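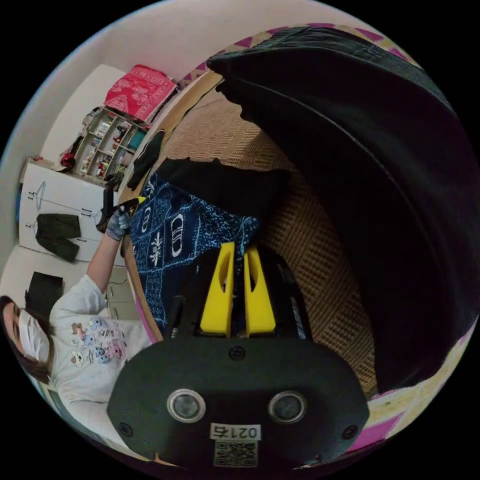 About us

Hello, and thanks for clicking through! I'm Halldóra Mikkelsen, I look after visits and schools at Junadar, and I was told this page had to say who we are and what we do. I've had a few goes at it. The first one read like a tax form, so I've decided to tell you what happens on an open day instead, as that's when most people get to know us.

Junadar is a small outfit on the edge of Tunstall. We teach robots to handle cloth. Clothes, mostly, and tea towels, scarves, pillowcases, anything floppy that ends up in a pile at the end of the day. People tend to think the hard part of robotics is walking or talking, and then they watch a machine try to find the corner of a black T-shirt on top of another black T-shirt and they change their minds quite quickly (I did, in my first week).

The way we go about it is by hand. One of us takes a gripper in each hand and does the job the slow, ordinary way: pick up, shake out, fold, put in the basket. The cameras on the grippers record how it was done, and the robots learn from that. Kaj Nørgaard and Keegan Katene started the firm on this idea in a rented unit at Bidmont, with 2 grippers and a lot of their own socks. Kaj still does the mechanical side. Keegan does the learning side and also the biscuits.

Our open days

We hold them three times a year, and the December one is always the busiest. Last time 116 people came through the door, which for a building our size is a squeeze! Doors open at 10am and we do a short hello by the coffee urn, then you go round in small groups.

First stop is the home room. It's set up like somebody's bedroom, with shelves and baskets and clothes, and you'll see the team doing real recording there. Please don't mind them if they don't chat – they're concentrating, and they'll come and say hello at the break. Sohail Yousafzai runs this part and he's very good at answering the questions everyone is too shy to ask. Someone always wants to know if we ever get bored of laundry. Sohail says no. I've seen his face by four in the afternoon and I'm not so sure.

After that you get a turn yourself. You'll pull on a pair of gloves, take hold of the grippers and try to get a scarf into a basket. It's odd for the first minute, a bit like eating with somebody else's chopsticks, and then it clicks and we can't get you to stop. Children are usually better at it than their parents. We had one girl from Kekberg Primary who folded a jumper so neatly that Keegan asked if she wanted a job (she said she'd rather be a vet).

Last comes the robot itself, with Ívar Juhl at the controls. It's slow. It drops things. Sometimes it picks up a shirt, thinks for ages and puts it down where it found it, and the whole room groans. But when it gets a fold right there's a proper cheer, and I still join in.

Schools and groups

We take school groups from age 7 up, in term time, mornings only. It costs nothing. We've had 700 pupils through so far and I'd love more, especially from further out towards Bidmont. Local clubs are welcome too, and so is anyone who has been thinking about a job in this sort of work and would like to see it before applying.

There's step-free access at the front, and parking for 3 cars, so do take the bus if you can. If you've got old clothes in clean condition, bring them along. Patterned ones are lovely, and we never have enough children's sizes.

To book a place, use the form on the visits page or ring and ask for me. I'm in most mornings.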